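Altarard project: gripper comparison for mixed small objects
Progress report, second period
Prepared by Conceição Seixas for Neville Marsden
October 7, 2026

1. Where we are

The work of this period was the comparison of end tools on the sorting task. In the plan you approved in March we promised to test three tools on the same arm, with the same objects and the same person at the controls. Two of the three are finished. The third, the soft three-finger tool, was delivered late and we have done only the first fitting with it. I explain the delay in section 5.

The money is within the plan. We have not used the reserve, and I do not ask for any change in the budget at this moment.

2. The task

We kept the task from the first period with small changes. The arm must take one object from a metal tray, carry it to the sorting box on the left side of the table and let it go into the correct hole. The box has three compartments, yellow, blue and pink, and each one has a round hole in the top. An attempt counts as good when the object is inside the correct compartment and no other object has left the tray. If the tool touches the edge of the hole but the object still goes in, we count it as good and make a note.

Mr Marsden asked in his last letter why we do not use cubes and cylinders, as other groups do. We tried this in the first period. With regular shapes all the tools were nearly equal, and we learned very little from it. With toys the differences come out quickly. A ball with soft spikes gives the fingers something to hold, but it changes its form when it is lifted. A tennis ball is easy alone and difficult when it lies against the rim. Plush and fabric toys are caught almost every time, but sometimes they do not want to leave the fingers again.

The tray is kept full on purpose. In the first period we spread the objects with space between them, and Pirmin Wyss was right to say that this made the task too kind. Now the tool must enter between neighbours, and this is where the shape of its end is important.
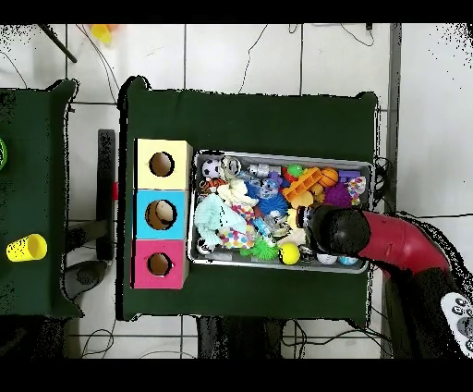
3. Results until now

Tool A, parallel fingers with rubber pads. We made 100 attempts at the normal speed and then repeated the difficult objects. The tool is reliable with anything firm. Its weak point is the width: when the fingers open in a full tray, they push the neighbours away, and small balls climb over the rim. Most of the bad attempts were of this kind. Very few were real losses of grip.

Tool B, narrow fingers from Proma. This tool enters the tray much better. It disturbs less, and the operator needs fewer corrections before closing. However, with smooth round objects the contact is small and the object can turn during the transport. Manikandan Joseph glued thin silicone strips on the inner faces, and after this the turning was less. The strips must be changed after a day of work, and this is a cost that we should mention in the final comparison.

In total we have 289 recorded attempts with the two tools. Of these, 16 are excluded because the control pad lost its connection in the middle of the movement. I excluded them for both tools by the same rule, and the list is kept with the recordings, so that anybody can check it.

I want to be careful with conclusions. Tool B looks better for full trays and Tool A looks better for nearly empty ones, but the operator had more practice when we came to Tool B. Glória Barreto proposed to repeat a short series with Tool A at the end, to see how much of the difference is only practice. I agree with her and have put it in the plan.

4. Observations about the camera and the controller

The view from directly above is good for choosing the object and for judging the position over the holes. It is poor for judging height. The operator often stopped too high over small objects and had to go down a second time. For the next series we want to add a second view from the side, low over the table. We have a suitable camera already and only the mounting must be made.

The Chiang controller works well at slow speed. When the arm changes direction quickly there is a small delay, and the operator feels it more than the recordings show it. Pirmin reduced the smoothing value and the delay became less, but then the end of the arm trembled a little over the box. We went back to a middle value and kept it fixed for all counted attempts.

The cables on the floor also need a better solution. Twice a person moved one with the foot and the table had to be aligned again. We have ordered flat covers.

5. Delays and problems

The soft three-finger tool arrived some 10 working days after the agreed date. When we fitted it, the flange did not match our arm and an adapter had to be turned in the workshop. The adapter is now ready. We lost no other work by this, as the time was used for labelling the recordings.

A smaller problem is the wear of the objects. Several soft toys have lost their shape a little after so many grips. We replaced the worst ones with the same model where it was possible. Where it was not possible, the object was taken out of the comparison for both tools.

The colour rule also gave us some trouble. Toys with several colours were sorted by the colour the operator thought was strongest, and two operators did not always agree. Now every toy has its compartment written in a table beside the controls. The earlier recordings were checked again with this table.

6. Next period

Complete the series with the soft three-finger tool, with the same number of attempts as Tool A at normal speed.
Repeat a short series with Tool A to estimate the effect of practice.
Mount the side camera and record a few attempts with both views before the counted series begins.
Send the raw recordings to Welness, as agreed in the contract, with the list of excluded attempts.

I would like one decision from you. If the soft tool cannot close around the smallest balls, we can either leave these balls out for all tools or count them as failed for this one. I prefer the second way, but it will make the soft tool look worse in the table, and Welness should know this before they read the numbers. Please let me have your answer before we start the series.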